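Drudbridge household handling group
Minutes, October 5, 2025
Chair: Gion Holzer. Present: the Drudbridge team, two from Serkitz (by phone until item 3).

1. Last minutes
Agreed, with one fix: the Bisgaard order was for spare jaw pads, not spare batteries.

2. Where we are
Gion read out the totals. We hold 2,277 recorded demonstrations, of which 1,326 have been checked and labeled. That's a great jump on May and everyone was pleased. Serkitz asked if the unchecked ones could go into the next training run anyway. Decision: no, checked only.

3. Small objects
Long talk on this one, and a good one. The model does well with blocks and boxes and still fumbles thin things — combs, clips, pens. Gion thinks we have too many examples where the object starts flat on a bare table and wants far more on soft, busy surfaces such as beds with patterned sheets. Agreed to collect 400 new comb and clip demonstrations in home settings, mixed in with toys and other clutter. Serkitz will try a first training run once 70 of them are checked, so we hear early if the idea holds up. Very keen to see that!

4. How we record
Pick up slowly, pause with the object held, then place. Several people have been skipping the pause and the labelers can't find the moment of grasp. Failed grasps are to be kept and tagged "miss" — they're useful and we have too few. Change the layout of objects between takes, even by a little.

5. Illbridge
They've offered two more homes for collection. Accepted with thanks. Gion to send them the instruction sheet and the consent form.

6. Any other business
Labeling guide still says "grip" and "grasp" for the same thing. Use "grasp" from now on. Room booking for the next meeting is open, Gion to circulate times. 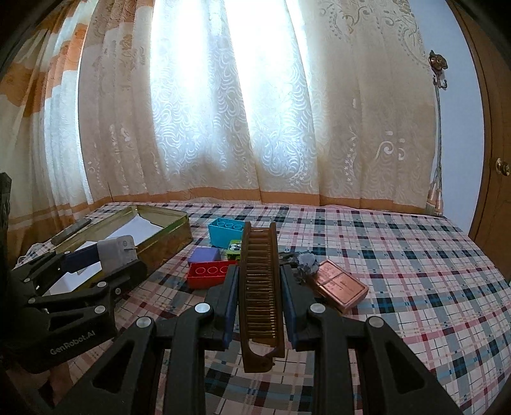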